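Let People Fold Their Own Cables

I have spent most of the winter reading papers on learning robot skills from human video, and the one I keep pressing on friends is the household study out of Taltby, led by Eliécer Tello. It changed my mind about what good training data looks like, and I think more labs should copy it.

The usual way to teach a robot arm a chore is to drive it by hand, over and over, in a tidy lab. You get clean numbers and an arm that does well on that one bench, under those lights. Tello's group went the other way. They collected 400 sessions of ordinary people doing small chores at home, filmed from head height, and trained a model to predict where the hands would go next. Only then did they bring in the arm, with 75 driven demonstrations to tie the two together.

The result that got me out of my chair was the cable task! Cables are awful for robots. They bend every which way, they hide behind themselves, and no two tangles are alike. With the home video in the mix, the arm finished far more bundles than it did with driven demonstrations alone, and it did so on cords it had never met.

Heriberto Agudelo has argued that home video is too messy to trust, what with the clutter and the odd lighting and everybody doing the job a different way. I think the mess is where the value is. One person pinches a loop and draws the rest in, another winds it around two fingers, and a model that has watched both has some idea of what matters (the slack, mostly) and what is only habit. He is right that human hands have more fingers than the grippers most of us can afford, and the paper is a bit thin on that point. I would love to see a follow-up by October.

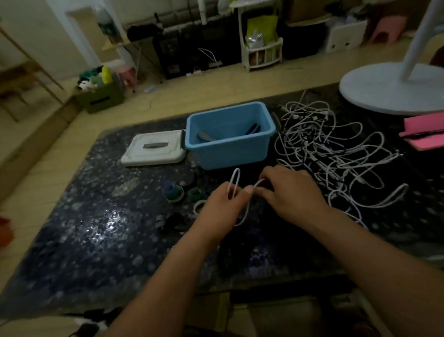

Why not just collect more driven demonstrations?

Cost and variety. Driving an arm is slow, and every session comes from the same few rooms, so the thousandth example teaches much less than the tenth. A person at home can tidy a whole pile of cords in the time it takes to set up the arm, and the next home will have a different table and different cords.

My hope is that the group releases the sessions that failed, too. I want to see the knots.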